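Mug tree tips over when one side is empty
Posted in Kitchen & Storage
333 views, 2 replies

Flokingate_user
I have a wooden mug tree with a square post, a rectangular base and short pegs. It stands on the table against the wall, between a basket and the toaster oven. With mugs on both sides it is stable. With mugs on one side only, it leans, and last week it went over when I lifted the last mug off the left side. One handle broke.

The mugs are stoneware, 10 ounces each by weight. The base is narrower front to back than side to side. I have tried turning it so the long side of the base faces the wall and also so that it points at the wall. The second position is worse.

Questions I would like settled before I buy a different one: can weight be added to the base without replacing it, and does it matter which pegs are loaded first? I would also like to know whether mugs hung mouth down dry properly on the inside, or whether I should towel them first.

Brarnari
Get a heavier one. The metal ones don't tip. Mine was cheap and has been fine for over 4 years.

Anneli Oksanen
The tree tips when the combined center of gravity of post, base and mugs moves past the edge of the base. There are three things you can change: the weight of the base, the width of the base, and the loading order.

Weight. Turn the tree over and check whether the underside is flat or recessed. If it is recessed, flat steel plate can be cut to fit and fixed with short wood screws. Drill pilot holes first or the base may split along the grain. If it is flat, screw the whole tree down onto a larger board instead. I used an offcut of oak that extends 2 inches past the base on every side, and that solved it without any added metal.

Width. Same board, same result. Put thin rubber pads under the corners of the board. Felt slides on a smooth tabletop.

Loading. Hang mugs in opposite pairs, starting with the lowest pegs, and take them off in the same pairs where you can. Two mugs on opposite sides of the post, at the same height and with handles of similar size, are close to balanced. If you own an odd number, the extra one goes on the lowest peg.

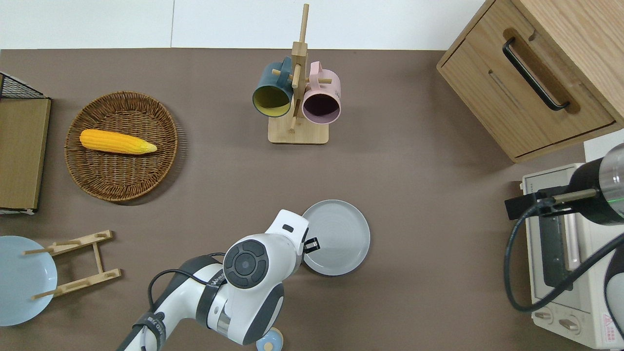 Šimko wants to add that the pairs only work if the mugs weigh about the same. A large thick-walled mug opposite a small thin one still leaves the tree leaning, and on a narrow base the difference is enough to matter. Weigh them on a kitchen scale if in doubt and match them that way.

Agreed, and I should have put that in. On drying: a mug hung with its opening down or at a downward angle drains well, but a little water can stay in the inner rim of the foot, which faces up. Shake it once before hanging. Towel drying is needed only if water drips onto the base, where it will raise the grain and eventually stain unfinished wood. A coat of food-safe mineral oil on the base slows this down. Reapply when the wood looks dull.

Leave some clearance from the toaster oven as well. Check its manual for the distance on each side.

Flokingate_user
The underside is flat, so I will try the board. Does the type of screw matter?

Anneli Oksanen
Countersunk wood screws, up through the board into the base. Keep them shorter than board and base together, and use 4 of them, set in from the corners.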